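Notas para la ponencia: sesión de la tarde, bloque de industria

Apertura. Agradecer la invitación a la organización. Presentar la planta de Caldeira, donde Orisent prepara kits de motores, placas y cableado para sus clientes. Precisar que hablaremos del puesto de preparación y del personal que lo atiende.

Situación de partida. En julio, la sección entregó 3.770 kits. De ellos, 507 requirieron revisión manual por errores de surtido o de orientación del conector. La tarea recaía en turnos completos de pie, con rotación cada dos horas.

Mostrar las dos imágenes seguidas y dejar unos segundos de silencio.
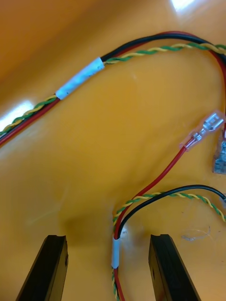
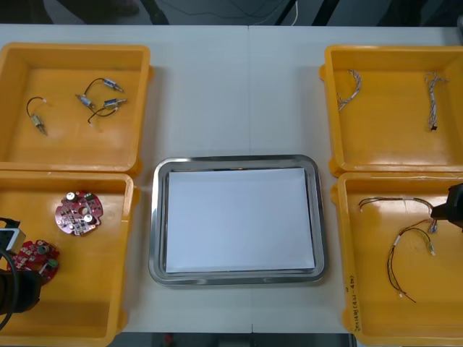
Cambios en las funciones. Cinco operarias y operarios han pasado de surtir a supervisar. Reciben formación en parada segura, reposición de material y registro de incidencias. La categoría profesional se revisó al alza tras la negociación con la representación de la plantilla.

Dificultades. El cableado flexible sigue siendo el punto más delicado, y la intervención humana se mantiene en esa fase. Parte del personal veterano manifestó pérdida de autonomía; se acordó que cada turno fije su propio orden de trabajo.

Comparación con Jarkondale. Allí se implantó sin consulta previa y la adaptación fue más lenta. Si hay tiempo, citar las 1.407 horas de formación impartidas entre ambos centros.

Cierre. Anunciar la extensión a la planta de Zorkport y abrir el turno de preguntas.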